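We use cookies to keep you signed in and to remember your ticket filters. Accept | Manage

Ticket 768: Pour demo, open day at Cinddale
Opened by: Dolores Ferreira
Assigned to: Junpei Kuroda
Priority: high until visitors leave, then normal

Reported problem
Arm stops with a grip fault on the cup pick. Happened twice during the 9 a.m. warm-up. Visitors from Fitzsimmons are due at the table at 10:30.
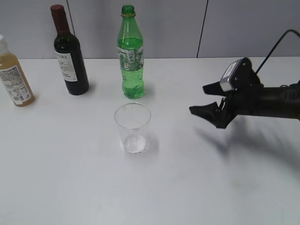

Cup pick, gripper open, bottles at the back of the table.

Log

9:22 Kuroda. Restarted the controller and ran the pick alone. Same fault. Grip force was still set for the bottles. Lowered it for the cup and saved that as its own profile.

9:40 Kuroda. Four picks in a row with no fault. Moving on to the pour.

9:51 Ferreira. Pour runs at the slow speed. Please leave it there while guests are at the table.

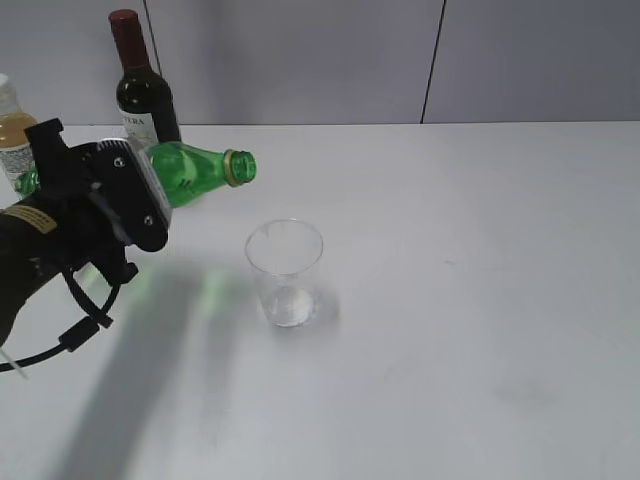

Pour step, green bottle over the glass.

10:04 Kuroda. Pour angle is fine. The return move is set to the old place position, so I am re-teaching it. Jalen Montoya has the pendant.

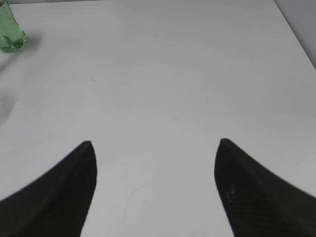 10:15 Montoya. Place position re-taught and saved under the Pramevgate job name. Old one kept as a backup. Wrist view comes up on the visitor monitor, but the monitor goes to sleep after 4 minutes. Turned sleep off.

10:48 Ferreira. First group is here. They asked to see the cup pick again and we ran it for them.
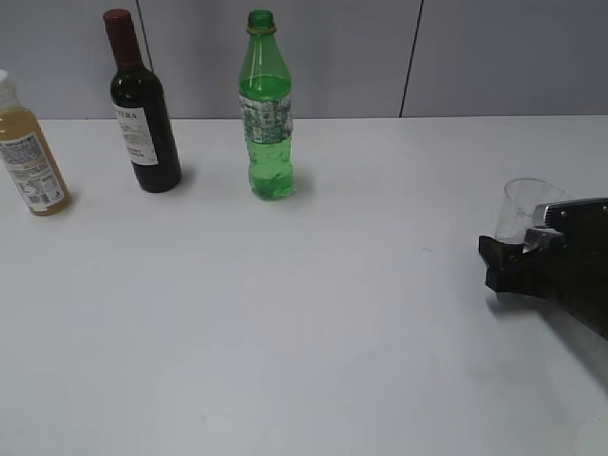 11:20 Kuroda. No grip faults with the first group. One visitor asked if the force could be changed mid-run. It can't with this job; it has to be stopped first.

Resolution
Separate grip profile for the cup. Leaving open until Graciela Saavedra signs off on the saved job.

Related tickets
Visitor monitor goes to sleep
Nasomden pendant slow to connect
Floor tape for open day
Badge printer out of labels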